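4.2 Key spacing and error rate

Participants typed the same passages on the compact board and on the full-size board, with the order of the boards switched for half of each group. All sessions took place at the Nakpan site. Mouse distance was fixed by a strip of tape on the desk, so that only the width of the board changed how far the right hand had to travel.

Errors were sorted using the scheme of Albers and Butt, which separates adjacent-key strikes from omissions and swaps. Adjacent-key strikes were more common on the compact board in the first two blocks. The gap narrowed in later blocks but did not close for participants with wide fingertips. Omissions did not differ between boards. Swaps were too rare to test.

The punctuation keys need separate treatment. On the compact board the apostrophe and slash are moved from their usual places – a layout choice carried over from the earlier Surkton model – and most of the remaining errors fall on these keys. When they are left out of the analysis, the effect of board width on total errors is no longer significant. We therefore report both versions of the model in the appendix.

4.3 Use outside the lab

In the second phase, participants kept the compact board at home for six weeks and filled in a short log after each use. The log asked for the room, the surface, the posture and the kind of task. Kitchen use was entered more often than we had planned for, mostly for short tasks such as search and messages.

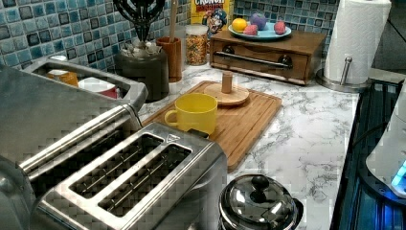

Figure 4. Countertop with a two-slot toaster and a steel caddy.

Entries made while standing were analyzed apart from seated entries. Standing sessions were shorter and had lower comfort ratings, and wrist angle was the reason given most often in the comment field. The logs do not record counter height, so we can't separate its effect from that of posture. Phuthong and Wannasri report a similar limit in the Dromness survey.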